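Folding on the bed: a talk with the owner of Pranesum

January 29, 2023

The owner of Pranesum does not like ironing boards, and she told me so before I had taken off my shoes. She runs a small household help service in Flinedel. Her clients are mostly families with school-age children and a few older people living alone. She cleans a little and cooks a little, but what people ask her for most is the laundry, and in the laundry most of all the folding.

"People can wash," she said. "The machine washes. Then the clothes sit for five days on a chair, and that is when they phone me."

She asked that I leave her name out, as her clients know her well enough and the others can find the business. We spoke in the bedroom, which is also where she prefers to work. I had expected a table. She explained that a table is good for towels and for anything stiff, but a T-shirt behaves better on a bed, where the cloth underneath holds it a little and it does not slide away while you are folding the other side.

"My mother folded on the bed, on top of a cover with big flowers. I still like a cover with flowers. A pale shirt you can see very well on it, every edge."

I asked her to begin with something simple, and she said that there is nothing simpler than a T-shirt and also nothing that people do worse. The usual mistake, in her opinion, is to begin too quickly. One throws the shirt down, takes both sleeves to the middle, and the collar is already crooked. 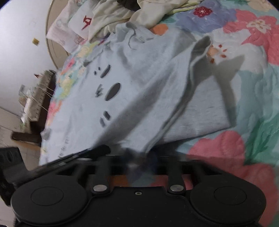
She puts the shirt flat first and passes her hand from the neck to the hem. Then she brings over one side together with its sleeve, and looks at the line of this fold before she goes further. If the line goes diagonally, the finished shirt will be wider at the bottom than at the top and it will lean on its neighbour in the drawer. "So you open it and do it again. It costs you nothing. I have done this work for years and I open them again every day."

Printed shirts she treats a little differently. When there is a drawing on the front, such as a cartoon face, she likes to finish with some part of it on the outside. Children choose by the picture. A child who must lift all the shirts to find the one with the face will leave the drawer looking like a nest, and the parent will phone Pranesum again. "For business that is good," she laughed, "but I prefer that they keep it tidy."

Does she use a folding board, the plastic kind? She bought one from Vutier in June and gave it a fair trial. For adult shirts of the same size it was all right. For a family, where the shirts go from very small to very large, she found that she was moving the board more than the clothes. It is now behind a door. She did not want to say anything bad about it, and mentioned twice that her colleague at the seniors' residence is happy with hers.

We came then to the question of creases. Many people believe that a soft cotton shirt must be perfectly smooth before it is folded. She does not agree. Small wrinkles in the middle she leaves alone. A thick raised fold that runs across the whole shirt is another matter, for it will be pressed in by the weight of the pile, and this she takes out with the flat of the hand, always toward the hem.
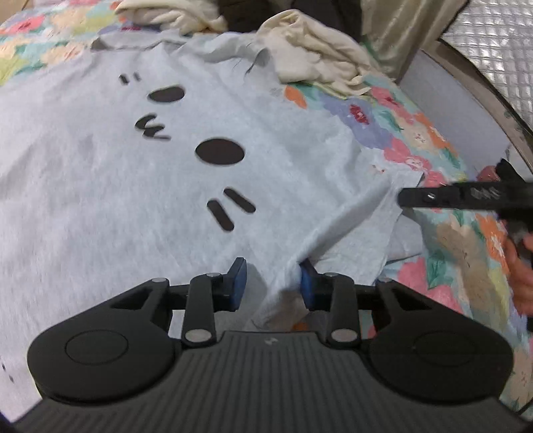

One of her clients told me on the telephone that she had disagreed with this for a long time, that in her family everything was ironed, including the pyjamas, and that she stopped only when her youngest began to dress himself and "ironing became a kind of joke in our house." She still irons the pillowcases. She asked me to write that down.

The owner knew about the pillowcases already. She has nothing against it, she said, and she will iron if a client asks, but she charges for it separately, and the price is on the paper that she leaves at the first visit.

Toward the end I wanted to know about the collar, because my own shirts always come out of the drawer with the neck bent. She asked how I store them. In a pile, I said. She recommended me to stand them up on their folded edge, one behind the other, with the neck inside the fold, and not to push too many into one drawer. And the ones with loose threads? "Cut the thread. Never pull it. I keep small scissors in my apron, and the scissors I don't lend."

Pranesum takes new clients in Flinedel on weekdays. For the moment there is a waiting list for mornings.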